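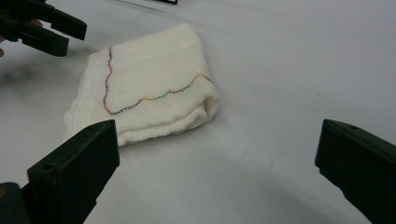

Boris Kadlec asked why the force limit had to be entered again after every short power loss, and why the display went on showing the old value in the meantime. His message reached Windar technical support with a log file attached. The log showed the limit set to 35 newtons and a measured closing force of 85 newtons.

Windar issues safety notice for Grillow two-finger grippers

BRUNDORPORT, 11 March 2023. Windar has issued a safety notice for all Grillow two-finger grippers, hand-held and arm-mounted, that run control software version 4. Under certain conditions the gripper can close with more force than the operator has set. Users are asked to stop work with soft goods and any work that places a hand near the fingers until the corrected software is installed.

The fault occurs when supply voltage drops briefly while the fingers are moving. The motor controller restarts and loads its factory force limit. The display unit has its own power reserve, does not restart, and continues to show the limit entered by the user. No fault code is raised. The next close command runs at the factory limit.

Windar reproduced the fault on the bench with a gripper set to handle folded cotton. The fingers closed on the cloth at the higher force and pulled stitching out of line along one fold. Opening the fingers by command worked normally in every run. The emergency stop is wired separately and is not affected.

One injury has been reported. An operator at Jaber, a textile handling company, had a fingertip pinched between the fingers during a hand-over of cloth from one gripper to another. The operator was treated on site and returned to work. Jaber has taken its Grillow units out of service and supplied its maintenance records to Windar.

Corrective action

Version 4.1 stores the user limit in the motor controller and compares it with the displayed value before each close command. If the two differ, the fingers hold position and the display shows fault F12. The new version completed 2000 close cycles with forced voltage drops and no mismatch was recorded.

Until the update is installed, users who cannot take a gripper out of service should do the following:

Re-enter the force limit after any power interruption, including a flicker of the status light.
Test the first close on a force gauge.
Keep hands clear of the finger path. Use a second tool to straighten or feed material.
Do not hand material directly from one powered gripper to another.

Grippers running version 3 use a different motor controller and are outside the scope of this notice. The version number appears on the display for a few seconds at startup.

The update is supplied free of charge and is installed over the service port. Units without a working service port can be returned to the Brundorport plant. A hardware change that gives the motor controller its own power reserve is planned for July, and Windar will publish the affected serial ranges when it is released.

Requests for return labels should include the gripper serial number and the software version shown at startup.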